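俯瞰カメラの外部キャリブレーションがずれていた件

12月に入ってから、卓上アームの把持成功率が落ちていた。原因の切り分けに時間を取られたので、経過を残しておく。

症状は、テーブル左側の対象物だけ把持位置が手前に外れるというもの。右側では問題が出ない。把持計画は自作の「Senent」、ログ収集は「Trarnura」で、どちらも直近の変更はない。54回の試行を見直したところ、失敗のうち8回は指先が天板に接触し、アームが保護停止に入っていた。残りの失敗は空振りである。

最初に疑ったのはグリッパの開閉量だった。指のパッドを交換したが変化なし。次に関節の原点を確認し、これも正常。認識側のマスクを重ねて表示すると、画像上の輪郭は対象物と一致している。つまり2次元の検出は正しく、ベース座標への変換で誤差が乗っていることになる。 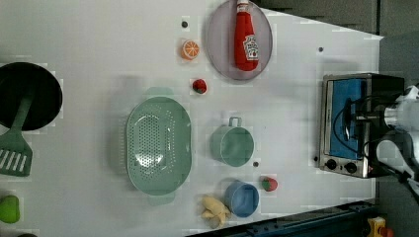 試験用の天板を真上から。左端がフライパン、右がオーブントースターとアーム。

誤差を位置ごとに測ると、アームのベースから離れるほど大きくなり、左端のフライパン付近で最大になった。並進ではなく回転のずれを示す傾向である。カメラの支柱を調べると、クランプのねじが2本緩んでいた。手で押すと支柱がわずかに回る。振動で少しずつ動いたのだと思うが、時期は特定できていない。

同僚のRoos Visserに話すと、以前Paredesの治具でも同じクランプが緩んだという。先に聞けばよかった。

厄介なのは、ずれた状態でも右側の試行は成功していた点だ。対象物の配置が右寄りの日は成功率が普通に見える。平均値だけを監視していたため、発見が遅れた。

安全面でも反省がある。保護停止は仕様どおり働いたが、復帰後に同じ目標位置へ再試行する設定のままだった。変換が狂っていれば、同じ場所でまた天板を押す。現在は保護停止が入った時点で自動再試行を禁止し、目視確認のあと手動で再開するようにした。

対策は次のとおり。

・クランプを締め直し、ねじに合いマークを記入
・外部キャリブレーションを再実施
・始業時に天板上の5点で位置誤差を測り、しきい値を超えたら起動しない
・成功率を左右の領域別に記録

再キャリブレーション後、左側の空振りは再現していない。ただし試行数がまだ足りない。支柱はFimadaの架台に固定し直す予定で、交換後に同じ測定をもう一度行う。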